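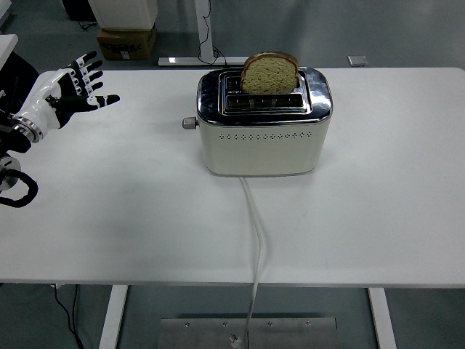
Gullton Retro Arcade: Frequently Asked Questions

What is Gullton?
Gullton is a subscription library of older console and arcade games that you play in a browser or through our desktop app. The catalog holds 289 games at the moment, and new ones are added in batches.

Do I need the original cartridge or disc?
No. Every game in the catalog is licensed and runs from our servers. We don't support loading your own game files.

Which controllers work?
Most USB and Bluetooth gamepads are recognized when you plug them in or pair them. If the buttons are mixed up, go to Settings, then Input, and choose Remap. Light guns and dance mats are not supported.

Can two people play on one account?
Yes, on the same screen, if the game has a 2-player mode. Online play needs a separate account for each player.

Where are my saves kept?
Saves are stored with your account and load on any device you sign in on. Each game has six save slots. Passwords from the original games still work too, so if you wrote one down for Kurnimow as a kid, try it.

Why does Kurnimow run slower in the cave levels?
The original did that. We left the timing alone. You can turn on Smooth Mode in the game menu, but scores set with it on don't go on the leaderboard.

Is Myklebust Rally the arcade or the home version?
The home version. It has fewer tracks and a longer season mode. We don't have rights to the arcade release.

What happened to Flirnari?
Flirnari left the catalog in June when its license ended. Save files are still on your account and will load if the game returns.

How much space does the desktop app take?
The app is 685 MB. Games you mark for offline play are extra, and most of them are small.

How do I cancel?
Open Account, then Plan, and select Cancel. You can keep playing until the end of the period you paid for.

Can I request a game?
Use the request form in the Help menu. We read all requests but can't reply to each one.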